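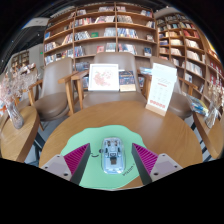
*Photo: Orarov workshop group, Brostovance*

The reading corner of the Verschueren bookshop has round wooden tables, soft chairs and dried flowers in glass vases. It is a place for sitting down with a novel. In October, our group went there with a hand-held gripper and a bag of tools, and we spent a morning closing two magenta fingers again and again above a small green mat.

The gripper is called Orarov. It has no arm and no wheels. A person holds it and moves it, and the camera on it records what the hand does, so that later a robot arm can learn the same movement. We are six people who share a workshop on Patberg, the street behind the old station in Brostovance. One of us repairs bicycles for a living and two are teachers. I translate technical manuals, and this is the reason I was asked to write this text.

We started in spring with a budget of 600 euros. The electronics took more than half of it before we had a single finger that could hold a pencil. The rest went to screws, to spare parts and to a second camera after the first one fell from the bench.

The fingers were the longest work. A hard finger is easy to make, but it touches a thing at one point only and pushes it away. We wanted fingers that give way a little and close around the object. Each of ours has ribs along it, and the whole character of the finger is in these ribs. When they are too thick, the finger behaves like a piece of wood. When they are too thin, it folds to the side under the weight of a cup. We made over 100 fingers in the workshop, and most of them are now in a box under the sink. The bicycle mechanic found the right rib by bending samples with his thumb, after the rest of us had filled a notebook with measurements.

The light gray mounts, where the fingers are fixed, came next. In the first version you had to take the whole gripper apart to change one finger. Now the screws can be reached from outside, and a change takes 4 minutes if the screwdriver is where it should be. In our workshop this is not guaranteed.

We had tested everything on the same white bench, under the same lamp. All our recordings looked alike. One of the teachers knew the owners of the bookshop, and they agreed that we could use a table before opening time. We were asked to keep the aisles free and to leave the flowers alone.

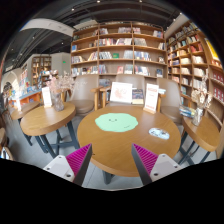 ## A table that is not ours

The first thing we learned in the shop was about height. At Patberg we stand. At the bookshop table you must either sit or bend your back, and in both cases the wrist comes down at another angle. The movements which felt natural to us for months became stiff. I tried sitting in one of the armchairs and found that the armrest was exactly where my elbow wanted to be.

The second thing was the background. Behind our bench there is a wall. Behind this table there are chairs, and then shelves full of books in all colors. For a person this changes nothing, you look at the mat and you see the mat. A program must first find out which of these hundred colored shapes matter, and we did not know how well ours would do it.

For the mat we had only praise. It is mint green, with a wavy edge and a small smiling face on it, and it lies flat on the wood. The magenta fingers stand out well against it. The color of the fingers was chosen in the workshop for a less serious reason — it was the one with the biggest discount — but I would choose it again.

We worked for 90 minutes with one break. One person held the gripper, one watched the laptop, and the others kept the notes and discussed, too loudly, how fast a hand should move.

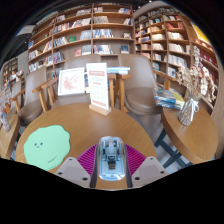

Speed is still the question on which we do not agree. The mechanic moves quickly and surely, as he does with a wheel in the stand. The teachers prefer a slow approach with a short stop before closing. Both ways can be defended. A quick recording is closer to how people really handle things, while a slow one is easier to cut and check at home. For the moment we keep both kinds in separate folders, and whoever has the gripper in the hand decides.

There is also the matter of weight. In the first minutes Orarov feels light. After half an hour you start to support the wrist with the other hand, and then you see this tiredness in the recordings as a small trembling. We have a drawing for a new handle with the battery placed lower, closer to the palm. It means a new housing too, and the old one took three weekends, so the drawing has been hanging above the bench for some time already.

Our next plan is to repeat the same movements in a kitchen, where the light is worse and the objects are heavier. The bookshop has said that we may come back in winter, again before opening. By then the new handle should be ready, or at least the first one of what will probably be many.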